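Checking your sim rollouts for shadow shortcuts

Quick how-to, writing this up between jobs so excuse the mess. Covers the shadow swap test we run on two-arm kitchen policies before anybody believes a success number. Takes an afternoon if your renderer is already set up. Longer if it isn't.

What you need

A trained policy, image input, wrist or overhead view, doesn't matter.
The sim scenes it was trained on, with the random seeds saved. If you didn't save the seeds, go back and do that first.
A renderer that lets you turn shadow casting on and off per object. Ours is Drevarden. Halász does it too but the setting is buried under the material panel, not the light panel.
Disk space. More than you think.

Why bother

Overhead light plus two arms gives you big soft shadows all over the counter, and they move exactly when the arms move. A policy can learn to read the gripper's position off its shadow and hardly look at the bowl at all. Great score in sim. Then you change the lamp and it falls apart. Our first bowl policy was trained on 2,815 demos and we were pretty pleased with it untill we moved the light.

Step 1. Pick your starting states

Pull 200 starting states from the held-out set. Not from training. Fix the list, write it to a file, use the same file for every condition below. Don't resample between conditions, you'll be comparing noise.

Look at a few by eye before going on. You want ones where the shadows fall across open counter and not only along the walls.
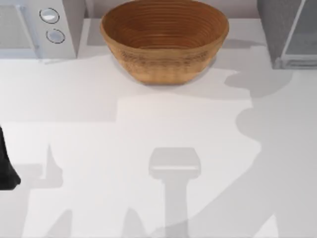 Drevarden test kitchen, July 24, 2025

Good starting state, this one. Woven bowl up near the microwave, a gripper shadow on the bare counter below it, much bigger arm shadow over the right side. Barely any of the arms themselves in view, so most of what the policy could pick up about them is grey shape on white. Exactly the kind you want in the list.

Step 2. Render the conditions

There are 4. Same states, same policy, same colours on everything.

Normal: leave it all alone. This is your baseline.
No arm shadows: casting off for both arms, on for everything else. Keep the bowl's shadow or you've changed two things.
Moved light: shift the main lamp to the other side of the counter. Intensity stays put.
Swapped: arm shadows taken from a different state in the list. Most annoying one to set up. Render a shadow pass for each state, shuffle, multiply back in over the counter. Freeze the shuffle with a seed.

For swapped, the shadow pass has to come from the other state at the same timestep, not the first frame pasted over the whole rollout. We did it wrong the first time. A frozen shadow is a different test.

Step 3. Run it

One rollout per state per condition. Cap at 2,000 sim steps, count anything over as a fail. Turn off all augmentation at test time, including colour jitter. Check the config twice, the default in Flollow (our runner) leaves it on.

Log success, plus the gripper-to-rim distance at the moment the fingers close. The distance is the useful bit. Success can look fine while the distance creeps up.

Step 4. Read the results

No arm shadows drops, moved light drops: the policy may be leaning on shadows. Look at swapped.
Swapped drops and the misses point toward where the borrowed shadow would put the gripper: that's the shortcut, pretty clear.
Swapped drops but misses go every which way: could just be an odd-looking image throwing it off. Don't claim much.
Nothing drops: good, move on to textures.

Plot the misses as arrows from the bowl centre. A table of averages hides the direction and the direction is the whole point.

Step 5. Fix it

What worked for us was randomizing the lamp position per episode in training. Per episode, not per frame, per-frame flicker made training unstable. Dropping shadows altogether was worse once we went to the real counter. Homa Jalali also tried adding joint angles to the input, which helped the distance but slowed convergence a fair bit. Her write-up is in the Zuketti folder.

Retrain, then rerun all of step 3 with the same state file. Not a new one.

Known problems

Shiny counters break the multiply trick in swapped, you get reflections that don't match the shadow. Use a matte white top for now.
If the lamp moves too far the bowl goes quite dark on one side and you're testing exposure instead.
Shadow pass comes out flipped in the older Halász export. Flip it back before shuffling, not after.

Scripts are in the same repo as the texture test, under shadows. Readme is out of date, go by the config comments instaed.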